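Wrist camera view differs between demos of the same packing task: what to hold fixed, what to vary?

Posted in Imitation learning / Data collection
Tags: wrist camera, demonstrations, packing, parallel gripper

ondell_bench

We are collecting teleoperated demonstrations for a packing task. The operator drives the arm with a leader device, and the policy is trained by behavior cloning on wrist camera images plus joint positions and gripper width. There is one wrist camera per arm and no overhead camera. The task is to pick up a small rigid item from the table, place it in an open cardboard box on a layer of bubble wrap, release, and retract to a clear pose above the box.

The first batch is 600 episodes, recorded at three stations. On held-out episodes the action error looks fine. On the real arm the policy completes 71 percent of trials at the station that contributed most of the data and does much worse at the other two. The failures are nearly all of one type. The gripper comes down over the box, hesitates, and then either opens too high or pushes the item into a flap.

Things I have already checked: camera exposure is locked, the time stamps of images and joint readings line up, and the gripper width is normalized the same way at all stations. The table covering is kraft paper everywhere. The boxes are from one supplier, but the flaps do not fold out to the same angle from one box to the next, and the operators do not set them in any particular way.

My questions:

1. Should the flaps be fixed in a standard position for every episode, or left as they fall?
2. Does background activity matter for a wrist camera? Other people and arms are often in view past the edge of the table.
3. Is it worth recording another 600 of the same, or should the next batch be different in some way?

Network is a transformer with action chunking, image encoder pretrained and fine-tuned. I can post the config if it is useful.

3 answers

talstead_rig

I would look at the end of the episode before anything else. A placing task has two segments that look very different to a wrist camera. During transport the item is between the fingers and hides part of the view. After release the item is in the box and the fingers are apart. If your operators release and stop recording at once, the second segment is a handful of images per episode and the network has little to learn the release height from.

Our protocol for a similar task (eyeglasses case into box) is below. It was last revised on 5th March and the numbers are what we use, so adjust them to your own arm.

Step 1. Start pose. The arm starts from one of several stored poses. The operator does not choose; the recording script picks one.

Step 2. Box pose. The box is moved and turned between episodes within a taped area. Flaps are opened outward and left where they settle. We tried holding them flat with tape, and the resulting policy could not deal with a flap that stood up.

Step 3. Approach and release. The item is lowered until it rests on the bubble wrap, then the fingers open fully. Opening halfway is marked as a failed episode, even when the item is placed correctly, as the partial widths confuse the release prediction.

Step 4. Hold. After release the fingers stay open with the box in view, and the recording continues until the script ends it. The operator does not touch the leader arm during this time.

For reference, a wrist view with the case lying on the wrap and the pads wide apart: 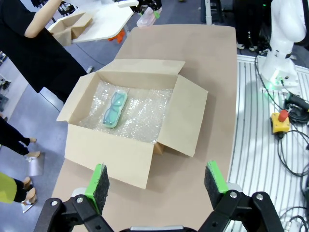
Step 5. Label. The operator marks success or failure straight away with the foot switch. Failed episodes are kept in a separate folder. Do not delete them, they are useful later if you train a success classifier.

Step 6. Reset. The item goes back on the table at a new position and angle. The reset is not recorded.

Two comments on that view. The back flap is upright and the side flaps lean outward at their own angles, and that is normal for us. Past the table there are people standing and walking areas, a second gripper holding a plastic container, and another white arm on its platform with the emergency stop next to it. We do not screen any of it off. The regions near the box carry the information the policy needs, and with enough variation at the edges the encoder learns to ignore them. With too little variation it does the opposite. We once had a station where the same stool stood in the same place for the whole of a batch, and the policy got visibly worse when the stool was removed.

So, in order:

Flaps: leave them as they fall, but check that the full range of angles shows up at each station. If one station has only flat flaps and another only upright ones, the network can identify the station from the flaps and you are back to three small data sets.

Background: it matters when it is constant within a station and different between stations. From your description I suspect this is a large part of the gap.

More data: I would not record the same batch again. I would record fewer episodes with the box pose, the start pose and the item changed every time, spread evenly over the three stations. Evaluate after each increment. Our own curve on this task went flat at 800 episodes and adding more of the same kind did nothing.

One more thing with translucent items. Our case is mint green and lets you see the glasses through the lid, and the bubble wrap under it is clear and throws small highlights. Random brightness changes in training helped. Strong hue shifts did not, and I would leave them out.

pusden_user

check your camera mount. we had the same symptom (opens too high) and the bracket on one arm was rotated by a couple of degrees after someone swapped the finger pads. offline error will not show it if the bad station is in the training set as well

ramanauskas_lab

Agree with most of the first answer, with one disagreement and one addition.

The disagreement is on Step 3. Rejecting partial openings throws away good transport data. We keep those episodes and cut them at the last image before the fingers start to move apart. The transport segment is still valid supervision. It takes a small script working on gripper width and a threshold — set the threshold by plotting the widths first, because foam pads compress and the closed value is different for each item.

The addition concerns the hesitation over the box. With action chunking, hesitation at a fixed point in the task often means that the operators paused there too. Plot end effector speed against time for a sample of your episodes. If there is a flat section just above the box in most of them, the policy has learned to wait, and from a single image it cannot tell how long it has been waiting. You can trim the idle steps before training, or ask the operators to lower the item in one continuous motion. We did both. Trimming alone fixed most of it.

Keep the idle steps after release, though. They teach the policy that the task is done. Trim only the ones where the item is still in the fingers.

On the number of cameras: a single wrist camera is enough for this task in our experience, provided the retract pose keeps the whole box opening in view. If your retract pose sees only one wall of the box, move it.

Comments

ondell_bench

Speed plots done. There is a flat section above the box in most episodes from the main station and in hardly any from the other two, so the operators there were doing it differently. The mount at the third station was also out, by less than described but enough to see when the images are overlaid. I will fix the mount, trim the pre-release idle steps and retrain on the existing data before recording anything new. The next batch is planned for April with the box pose varied every episode.

talstead_rig

Retrain with the third station left out as well, for comparison. The old episodes from the rotated mount may not be worth keeping.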